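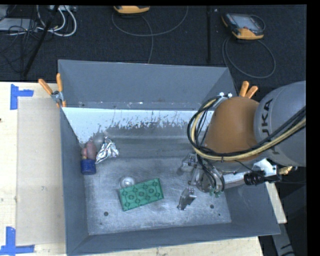 Ticket: Gripper spares and bin for the picking cell, what do we buy and in what order?

Opened by: Santino Sosa
Queue: Cell 2 / equipment requests
Status: waiting on quote

Hi all, I'm putting this in as a ticket because the email thread got away from me and I'd like the money part settled before the November order closes. Short version: the KUKA picks fine on the easy stuff and drops too much of the awkward stuff, and I need to know if I'm spending on fingers, on a bin, or on both.

What I'm seeing

Small mixed items in the gray metal bin, two-finger gripper coming down from above. Anything out in the open, like the green block, usually comes up on the first or second try. Things bunched against the left wall are where it goes wrong (the foil piece and the dark blue cap thing are the worst of the lot!). The fingers either touch the wall or close on two items at once and lose both.

What I tried already

Slower approach near the walls. Helped a little, cost us cycle time.

Turned the grip 90 degrees for wall picks. Better on the cap, worse on the foil, and I didn't love how the hose bundle was swinging around up there.

Moved the clamps at the back corners and put the bin back in place. No change, so I'm calling the bin position good and moving on.

Ran 94 picks with the current settings on Saturday morning. More than 4 in a row failed at one point, all of them along the left side, and then it went back to behaving. I saved the log under the cell folder if anyone wants a fun read.

What I'd like to buy

Option A: slimmer fingers from Carkurero. They sell them in pairs and I'd want two pairs, one to run and one on the shelf. Cheapest route by a mile, and it fits in this quarter's small tools line.

Option B: a shallower bin from Planon with a smooth floor. Ours is scratched up and has holes in it, and I keep wondering if the shiny patches are throwing off the vision on foil and clear stuff. That's a guess, I haven't proved it.

Option C: the suction add-on from Ghoneim. I like it a lot, but it needs its own air line and a new bracket, and there is already plenty of cable and hose on that wrist. I'd park this for next year's budget.

Comment from Radwa Samir

Thanks Santino, this is way easier to follow than the thread. Can you split the log by where the item was sitting? If the middle of the bin is fine on foil too, I don't want to pay for a bin. Also please ask Carkurero about lead time, last time they quoted us four weeks and we had already promised a demo.

Reply from Santino Sosa

Split it this afternoon. Foil in the middle came up okay most of the time, foil by the wall hardly ever. So yeah, looks like reach and finger width to me, and I'm dropping Option B for now. Lead time question is sent. I also asked Trultby if they'd loan us a pair to try first, they've done that for the packing line before.

Comment from Radwa Samir

Good. Go ahead with A, two pairs, once the quote is in. Put C on the planning sheet with the air line as a separate row so it doesn't get forgotten like the cable tray did. Leave this ticket open until the new fingers have run the same 94 picks.

Reply from Santino Sosa

Will do. Planning sheet is updated, quote should be here by end of day tomorrow.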